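Emotional neglect in childhood

Emotional neglect in childhood is a lasting pattern in which a parent or other caregiver does not notice, respond to, or make room for a child's feelings. It is usually described as a form of child maltreatment, although it differs from emotional abuse in that it consists mainly of things left undone. A child may be fed, clothed, and sent to school on time and still grow up without comfort, interest, or guidance in matters of feeling. The term is used in social work, family counseling, and writing on adult recovery, and its exact limits vary from one field to another.

Definition and scope

Most definitions share two elements. The first is that the lack of response is repeated over time. A parent who is distracted during a busy week, or who misreads a child's mood on a particular evening, is not considered neglectful. The second is that the lack of response concerns needs that are ordinary for the child's age, such as being soothed when frightened, being praised, or being listened to after a quarrel with a friend.

Writers disagree on whether intent matters. Legal definitions in many places look at harm or risk of harm to the child and give little weight to what the caregiver meant to do. Counselors tend to take a wider view and may use the term for households in which the parents were affectionate but unable to recognize distress. Some authors prefer "emotional unavailability" for these milder cases and keep "neglect" for situations that would call for outside help.

Emotional neglect often occurs together with physical neglect or with addiction in the home, but it is also reported in families with steady incomes and no history of violence. In such families it is less likely to be noticed by teachers or doctors, as the child shows few outward signs.

Causes and family circumstances

No single cause has been established. Circumstances often mentioned include untreated depression in a parent, heavy drinking or drug use, long illness of another family member, grief, and very long working hours. Parents who were themselves raised without emotional response may have no model to follow, and may regard talk about feelings as unnecessary or spoiling.

Family structure plays a part in some accounts. An older child who takes over the care of younger brothers and sisters may receive approval for being capable while receiving little care in return. This arrangement is called parentification. In homes shaped by alcoholism, children commonly learn to watch the mood of the drinking parent and to put aside their own reactions, a habit that may continue after they leave home.

Cultural expectations also affect what is seen as neglect. Reserve between parents and children is normal in many communities and is not harmful in itself, particularly where grandparents, aunts, or neighbors provide warmth and attention.

Signs in children

Signs vary with age and temperament. Infants may cry very little or be hard to comfort. Children of school age may seem unusually independent, may avoid asking for help, or may seek attention from almost any adult. Some have trouble naming what they feel and report stomach pain or headaches when they are upset. Adolescents may withdraw, take risks, or present themselves as having no needs at all.

None of these signs is proof of neglect. Shyness, hearing problems, developmental differences, bullying, and recent moves can produce similar behavior, and assessment normally draws on several conversations and on observation in more than one setting.
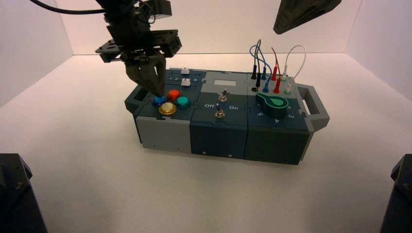
Effects in adult life

Adults who describe emotional neglect in childhood often have difficulty pointing to a particular event. They may say that nothing was wrong at home, and may feel guilty for raising the subject. Common complaints include a sense of emptiness, discomfort when receiving care, harsh self-criticism, and uncertainty about their own wishes. Some report that they can respond well to a friend's troubles but become impatient with their own.

Relationships may be affected in different ways. One person may keep partners at a distance and end relationships when closeness increases. Another may give a great deal and then feel resentment when the effort is not returned. Difficulty with bosses and other authority figures is also described, especially a tendency to expect indifference or to avoid making requests.

Research on these effects faces a practical problem. Much of it relies on adults recalling their early years, and memories of something absent are harder to check than memories of an event. Present mood can also color what is remembered. Findings of this kind are generally read as showing a link between neglect and later difficulty, and they do not allow predictions about any one person.

Treatment and recovery

Several forms of talking therapy are used. Individual counseling commonly begins with learning to notice and name feelings as they arise, a step that may take longer than the client expects. Schema therapy, attachment-based therapy, and forms of cognitive behavioral therapy are all in use. Group work is offered as well, and some participants find it helpful to hear others describe homes similar to their own.

The Kerness Family Center, a community counseling service, runs a group program called Ulura for adults who grew up with emotional neglect. The program consists of 22 weekly meetings, each led by two counselors. Participants keep a short written record of feelings between meetings and are asked not to confront relatives during the first part of the program. Applicants under 30 are offered a separate group. A shorter version of the program takes place each June.

Contact with parents is a frequent subject in treatment. Some adults discuss the past with their families and find that the relationship improves. Others limit contact or choose to leave the matter alone. Current guidance for counselors favors letting the client decide and warns against pressing for either reconciliation or separation.

Prevention

Preventive work is directed mainly at parents of young children. Home visits after birth, treatment for depression, and parenting classes are the usual means. Classes tend to concentrate on simple habits, such as pausing to look at a child who is speaking, putting a likely feeling into words, and returning to a child after an argument to make up. These habits do not require long periods of free time, and they can be taught to foster parents and grandparents in the same form.

Schools may also contribute. A steady relationship with one attentive adult outside the home is widely regarded as protective, whether that adult is a teacher, a coach, or a relative.

Criticism of the concept

The concept has been criticized as too broad. If every failure of understanding is counted, critics argue, nearly all adults could be described as neglected, and the word loses its use in protecting children at serious risk. Others object that popular books place the burden on mothers and pay little attention to poverty, housing, or working conditions.

Supporters of the term reply that it gives a name to experiences that were previously dismissed, and that degrees of severity can be recognized within it. There is general agreement that questionnaires found in magazines or on websites cannot establish whether neglect took place.

See also

Attachment in early childhood
Emotional abuse
Adult children of alcoholics
Parentification
Family counseling

Page last reviewed 22/04/2026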